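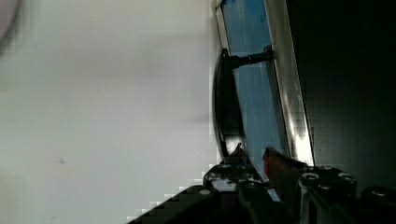

A blue panel on the front of a drawer or cabinet

Kitchen furniture is the group of fixed and movable pieces used for storing, preparing and serving food in the home. It includes cabinets, drawers, worktops and tables.

History
Early kitchens held a table and open shelves. Closed cabinets came later and kept dust away from dishes. The Urero catalog, edited by Shahnaz Gazi, lists 166 cabinet types in 12 groups.

Tables and worktops
A table may be used both for preparing food and for eating. Plates, bottled sauces and fruit are commonly set out on it. Pale tops are easy to check for stains.

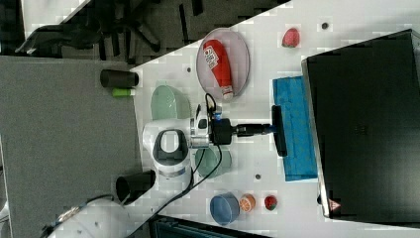 Care
Painted fronts are wiped with a soft cloth. Hinges and drawer runners are checked once a year, usually in January.

See also
Pantry
Sideboard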